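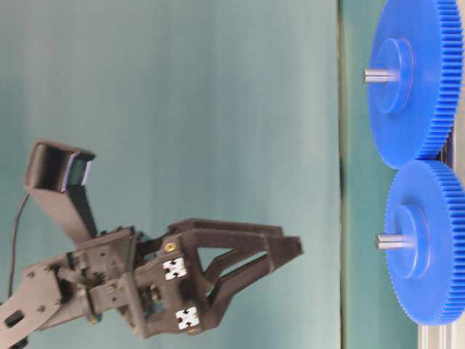
Page 5 of 11

Gripper shuts on thin air, reports success

grukar_mike
Third time this week. Fingers close short of the shaft, controller logs a good grasp, arm trundles off to deliver nothing. Blue gears unmoved in every sense.

Kavotham
Current threshold. Fingertips meet, current rises, it thinks it's got something.

Ita Scanlon
Disagree. Threshold's fine, your wrist calibration has wandered. Mine did after 3000 cycles.

grukar_mike
Recalibrated on January 22, 2019. Still short.

Kavotham
So it misses AND lies about it. Two faults. Add a minimum width check.

Ita Scanlon
Which hides the first one nicely.

marwat71
Please keep your hands out while you argue.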